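Print this page | E-mail this page
0 comments | 2 shares

Drivton Robotics Club
Minutes of the November meeting

Held in the upstairs workroom, Lesik Hall. Meeting opened at 6.40 pm.

Chair: Evie Rudd
Apologies were taken as read. The attendance sheet is in the folder by the door.

1. Minutes of the last meeting

Agreed with one correction. Under item 5 the spare servo cable was recorded as lost. It has been found in the box with the old controllers and is back on the shelf.

2. Matters arising

The window blind is still broken. Lesik Hall has been told again. Until it is mended the afternoon group will go on using the back half of the room, where the sun does not reach the floor.

The sign-out book for tools is being used, but people are writing their initials only, and two members have the same ones. Full names from now on.

3. Money

The balance stands at £1,692 after the entry fee for the Ackroyd Cup was paid. The fee covers both of our teams. The only other spending was on tape, batteries and a replacement power supply for the bench.

It was asked whether the club could pay towards travel to the Cup. Agreed in principle, to be settled when we know how many are going and whether the school minibus is free.

4. Ackroyd Cup: practice area and sorting task

This took up most of the meeting. The rules for the sorting task came out after our last meeting and everyone should now have a copy. In short, the arm has to pick parts from a marked area and place them in a tray, and the marked area may not be moved once the run has started. Points are lost for anything put down across a line.

The practice area has been marked out in blue tape, with the tray set down beyond the taped lines. Evie went through how far the lines agree with the drawing in the rules. The long line is not straight and has small gaps in it. The horizontal strip is a little out as well. It was agreed that this does for arm practice but would not do for timed runs, where a line has to be a line. The long strip will be lifted and laid again against a metal rule.
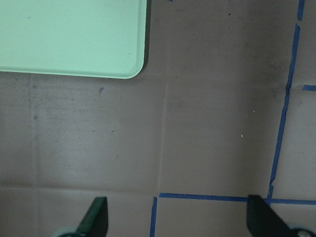

The point was then made by Jodanent's coach, who had joined us for this item, that the teams there had spent a good deal of effort on perfect lines last year and had then lost most of their points on the release. Parts were being let go too high and rolling. The advice was to get the release height right first and worry about the tape afterwards. The coach also said the judges measure from the outside edge of the tape, and that this caught several teams out.

There was some discussion. A few members felt both could be done at once, as relaying the tape is a short job. Others wanted to leave the area alone until the present set of practice runs is finished, so that the results can be compared. It was put to a show of hands and carried that the tape be relaid before the next session, and that results from before and after be kept on separate sheets.

On the outside edge question, the rules do not say. Evie will write to the organisers.

Gripper. The open position is to be set the same at the start of every run. At present each driver sets it to taste and the log does not say what was used. A column will be added to the log sheet. No changes to the fingers themselves until we have had a full set of runs with the present ones.

Programming. The approach move is still too quick for the last part of its travel. The younger group has a slower version, which was tried by the older group and liked. It will be copied across to both laptops. The old version is to be kept and named clearly, not overwritten.

Surface. Sweep the practice area before starting and again before packing up. Bits of tape backing are to go in the bin.

5. Beginners' sessions

Going well. The last block was full and there is a short waiting list. It was agreed to run another block after the holidays, again of 3 sessions, with the same worksheets. The second worksheet needs a larger diagram of the joints, as several beginners mixed up the wrist and the elbow.

Parents have asked if they can stay and watch. Yes, as long as they keep to the chairs along the wall.

6. Any other business

The soldering station is not to be left on. It was found on again.

The club has been offered an old bench vice. Accepted with thanks, if it can be delivered.

A member asked if team shirts could be a different colour this year. Put off to the next meeting.

7. Actions

Relay the long tape line and check the horizontal strip: both teams
Write to the Ackroyd Cup organisers about measuring from the tape: Evie Rudd
Add gripper column to log sheet: older group
Copy slower approach move to both laptops: younger group
Redraw diagram on worksheet 2: Evie Rudd
Ask about the school minibus: Evie Rudd

Meeting closed at 8.15 pm. Next meeting at the usual time in the same room.

Related items
Ackroyd Cup: sorting task rules
Beginners' sessions: how to join the waiting list
Minutes of the October meeting
Workroom safety notes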